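Claltside Shoe Swap Returns to the Old Market Hall

The summer shoe swap is back this Thursday, and after the crowd that came last year the organizers have found a bigger room for it. 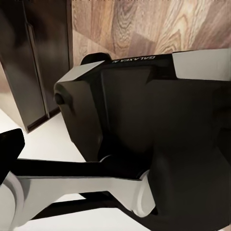
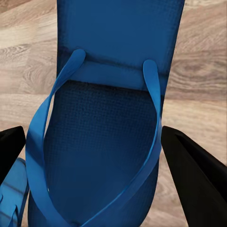
CLALTSIDE, September – Bring a pair, take a pair, and stay for a cup of tea if you have the time! That has always been the way of it, says Hanan Rizk, who was delighted to see 123 pairs find new homes last summer, from school shoes to well-loved sandals. Doors open at 11 a.m., and the first 60 families through will get a voucher for the Flelis bakery next door.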